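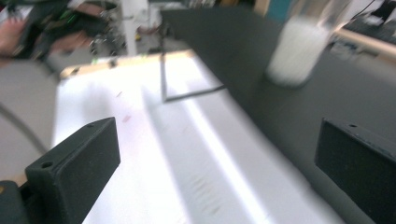
Marks on a white surface

Posted in: Furniture and Surfaces
Posted by: Rallen Office Services
Sun 19 May

We are responsible for a small shared study office in which each desk has a white top with a pale wood edging strip. Several of the desks have developed faint brownish-grey streaks near the front, and on one there is a small pink mark which we take to be ink from a highlighter pen. The desks were supplied by Dierckx and have been in use since July of last year. The care leaflet that came with them states only that the surface should be wiped with a damp cloth. This has been done every week and the streaks remain.

We should be grateful for advice on two matters. The first is whether a stronger cleaner may be used without dulling the finish. The second is whether the wood edging requires separate treatment, as we have noticed that it has become slightly rough on two of the desks. Replacement tops have been quoted at 395 each and we would wish to avoid that expense if possible.

3 replies

Storier
Member, 2000 posts

It would be advisable to establish first whether the streaks lie on the surface or in it. Draw a fingernail lightly across one of them. If the nail catches, the mark is probably a scratch which has filled with dirt, and no cleaner will remove it entirely. If the surface feels smooth, the mark is more likely to be residue, for example rubber from the feet of a keyboard or a stand.

For residue, the following procedure is suitable for most sealed white tops.

Clear the desk completely and remove dust with a dry cloth. Mix a small amount of washing-up liquid into warm water and apply it with a soft cloth, well wrung out. Leave the damp cloth lying over the mark for 4 minutes and then rub gently in the direction of the streak. Rinse with clean water and dry at once.

Should the mark persist, a paste of bicarbonate of soda and water may be tried on a hidden area first, preferably towards the back. Apply very light pressure. The paste is mildly abrasive and on a glossy top it may leave a dull patch which is more noticeable than the original streak. Scouring pads and cream cleaners should not be used.

Highlighter ink usually responds to a little surgical spirit on a cotton bud. Work from the outside of the mark towards the middle so that the colour is not spread, and change the bud as soon as it takes up ink. Keep the spirit away from the edging, where it may lift the varnish.

With regard to the edging, the roughness is commonly the result of water being left to stand along the join during the weekly wipe. Allow the strip to dry for a full day, rub it down lightly by hand with a fine abrasive paper and apply a thin coat of clear furniture wax. The white surface should be covered with masking tape while this is carried out. If the strip has begun to lift, it will need to be glued and clamped before any wax is applied.

Dudier Helpdesk
Member, 60 posts

Magic sponges work. We use them on all our desks.

Storier
Member, 2000 posts

Members are asked to treat the above suggestion with some care. Melamine sponges are effective on scuff marks, but they clean by wearing away a very fine layer of the surface. Occasional use on a matt top is acceptable. Regular use on a gloss top is not recommended, and if the desks remain under guarantee the supplier should be consulted beforehand.

It may also be worth examining the feet of anything that stands permanently on the desks. Black rubber feet are known to leave brown staining on pale finishes, and this can return within weeks of cleaning. Felt pads of the self-adhesive kind are inexpensive and may be cut to size with scissors. Where equipment is heavy, it should be lifted when it is moved, by two persons if necessary, and should not be pushed across the top.

Rallen Office Services

We are obliged to both members. The fingernail test indicates that most of the streaks are on the surface, and the washing-up liquid method will be tried on one desk before the others are attempted. Dierckx have been asked in writing to confirm whether surgical spirit is permitted under the terms of the guarantee. Their answer will be added to this page when it is received.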